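Astuces d'atelier pour un club de robotique : ranger la table, apprivoiser les pinces, ne plus perdre ses soirées

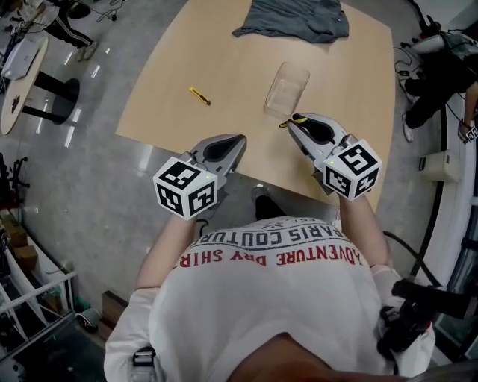 Commencez par la table, toujours par la table, répète Renato Villanueva à chaque début de séance, et il ajoute qu'un groupe qui sait où poser son cutter sait déjà la moitié de ce qu'il faut pour la démonstration de février. Au début ça nous faisait sourire, et puis nous avons essayé pour de bon, et quelle différence !

Notre groupe prépare la rencontre interclubs de Clullstead, épreuve « rangement d'établi ». Le principe est tout simple à raconter : on guide les gestes à la main avec des pinces portatives, on enregistre, et le programme apprend à refaire les mêmes gestes avec les objets de tous les jours. Pour le réussir, c'est une autre affaire (et c'est bien pour ça qu'on adore). Voici en vrac ce que nous avons appris, utile pour un club, et souvent aussi pour un coin bricolage à la maison.

Le plateau

Choisissez un plateau clair et uni, et nettoyez-le avant chaque séance avec un chiffon microfibre à peine humide. Les traces de ruban adhésif partent très bien à l'huile alimentaire : une goutte, on attend dix minutes, on frotte avec le doigt, puis un peu de liquide vaisselle pour dégraisser. Surtout pas de lame pour gratter, vous allez rayer le vernis et la rayure restera sur tous vos enregistrements jusqu'à la fin du projet.

Repérez les positions de départ avec de petites pastilles de papier repositionnable. Nous avions tout tracé au crayon gras la première année, une catastrophe à enlever ! La gomme blanche en vient à bout, mais il faut de la patience et de bons avant-bras.

Les objets à saisir

Ne prenez pas seulement des choses faciles. Un bon assortiment mélange le dur, le mou et le transparent :
- un outil allongé, posé en biais une fois sur deux
- une boîte en plastique transparent, redoutable avec les reflets
- un torchon ou un chiffon, jamais plié deux fois pareil
- un petit morceau de ruban ou de bande souple

Le chiffon mérite un mot. On a tous envie de l'étaler bien à plat entre deux essais, et le programme n'apprend alors qu'à ramasser un chiffon bien à plat... Froissez-le ! Jetez-le sur la table d'assez haut et prenez-le comme il tombe. Virgilio Maglaya en a fait un petit rituel et on se bat presque pour avoir son tour.

Pour les boîtes transparentes, lavage à l'eau tiède et séchage à l'air, ouverture vers le bas. L'essuie-tout laisse des peluches, le papier journal laisse de l'encre. Si la boîte glisse sous les mors, un tour d'élastique large à mi-hauteur suffit, et il s'enlève sans laisser de colle.

Le cutter, règle à part

Lame rentrée dès qu'il ne coupe plus, et rentrée aussi pour tous les exercices de saisie. Chez nous, celui des exercices n'a pas de lame du tout : on la retire en début d'année et on la range dans un bocal à couvercle vissé, étiqueté en gros. Le cutter qui coupe vit dans le tiroir et il en sort à la demande. Pour les plus jeunes, un seul adulte a la clé du tiroir.

Les pinces

Passez une brosse à dents sèche sur l'intérieur des mors à la fin de la séance. La poussière de carton s'y met partout et la prise devient capricieuse, on croit à un bug et on perd une heure. Si les mors collent, un coton-tige à l'alcool ménager, en essayant d'abord sur un coin caché.

Les marqueurs imprimés en noir et blanc demandent de la douceur. Attrapez toujours la pince par sa poignée, jamais par le cube. Imprimez-les en mat, le papier brillant fait des reflets épouvantables sous les plafonniers. Et gardez une planche de rechange dans une pochette plastique, bien à plat. Nous en avons gâché 11 avant de comprendre que le tube de colle détrempait le papier ; depuis, c'est du double-face fin et tout va bien.

Les câbles

Ah, les câbles ! Scratch textile tous les deux empans, pas de colliers serrés qu'il faut recouper ensuite. Faites descendre le câble de la pince le long du corps, du côté de la main qui la tient, avec assez de mou pour tendre le bras complètement. Testez le geste le plus long avant de lancer l'enregistrement. Les multiprises restent contre le mur, et un bout de ruban de couleur au sol rappelle par où passer. Enroulez en huit autour de la main, jamais autour du coude, ça vrille les fils.

Le rythme d'une séance

Nous travaillons par blocs de 30 minutes, à tour de rôle : une personne manipule, une autre surveille le matériel, les autres préparent la suite. Au-delà, les poignets fatiguent et les gestes deviennent brusques. On boit un verre d'eau, on secoue les mains, on repart. À 20 h on arrête tout, même si ça marche bien (surtout si ça marche bien, dirait l'équipe de Candside, qui a effacé un soir tout un lot en voulant en faire un dernier).

Notez chaque essai raté avec deux mots sur la cause. Notre cahier compte 658 essais, et ce sont les pages des ratages qu'on relit le plus souvent ! L'objectif est d'arriver à plus de 1 000 avant la rencontre.

Chaussures fermées pour tout le monde, cheveux attachés, manches courtes ou bien remontées. Un tee-shirt en tissu technique est parfait, on a vite chaud avec les sangles.

Pour le carton de transport, doublez le fond avec une vieille serviette éponge et calez les pinces tête-bêche. Le modèle de fiche de rangement vient du club Killell, il tient sur une demi-page et se scotche à l'intérieur du couvercle. Si votre groupe a trouvé mieux que le scratch pour les câbles, écrivez-nous, on essaiera dès la prochaine séance !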